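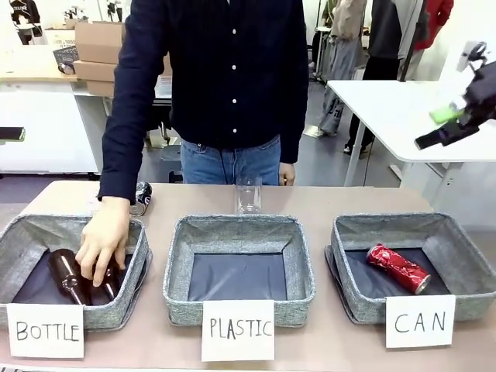

Eltach looks after one sorting cell at our Tronville workshop, and we have grown wary of anyone who says a cell like it looks after itself. The arm gets the attention. Most of our hours go into the dull part: setting the table, checking the gripper, and putting things back where they started. Bottles go in one basket and cans in another, with plastic in between, and the signs on the front are handwritten. We have been offered printed ones. The arm would not sort any better for them.

Wim Timmermans started the company after years of repairing other people's machines, many of them sold as maintenance-free. He still keeps the fault log himself. As of 16 May 2021 it had 649 entries, and 173 of those were put down to the gripper. Wim doubts that figure. He thinks a good share were a basket nudged out of line by somebody's sleeve, then blamed on the nearest moving part.

So we check the boring things first. Basket position, then finger pads, then cable strain at the wrist, then the software, whatever the software people tell you. Pads are inspected every 400 cycles and changed when they look tired. We tried the longer interval recommended in the Chien service plan and went back to our own. A crushed can is still harder on the cell's judgement than a whole one, and we'd be suspicious of a demonstration that only used new cans.

Vastton, our sister workshop, handles rewinds and gearbox work. Eltach does set-up, fault-finding and repair on small cells, and we will travel if the job makes sense. Sometimes it doesn't – a few callers would be better off with a longer bench and another pair of hands, and we tell them so before any labour is charged.

We take on new service work again in June. Please send the fault log with your enquiry, even if it's a messy one.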